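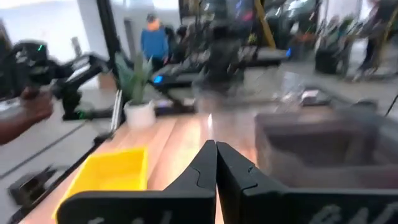

Tema 4. Válvulas de retención en bombas de desplazamiento positivo. Una válvula de retención tiene un solo oficio, dejar pasar y no dejar volver, y aun así es la pieza que más horas de taller consume en la planta de Jernumton. El cierre depende del contacto entre disco y asiento. Piensen en dos dedos negros casi juntos sobre una mesa de madera clara: a simple vista están cerrados, pero queda una rendija, y a 183 bar por una rendija así pasa de todo, empezando por el presupuesto de mantenimiento.

Fuga y erosión. El fluido que se escapa lo hace a gran velocidad y arrastra sólidos. El surco crece, pasa más caudal, el surco crece otra vez. Los manuales lo llaman «erosión progresiva»; en Clonitz lo llaman de otra manera que no cabe en unos apuntes.

Datos para el problema 2. Bomba Bestance, tres pistones, 71 mm de diámetro, 214 rpm. Calculen el caudal teórico para la carrera que figura en la tabla del tema 3 y compárenlo con el medido. Si el rendimiento volumétrico les sale mayor que uno, enhorabuena – han resuelto la crisis energética o han olvidado pasar los milímetros a metros.

Para la práctica: traer leídas las páginas sobre muelles y el plano del asiento Ametepe. El plano está en pulgadas. Ya lo sé.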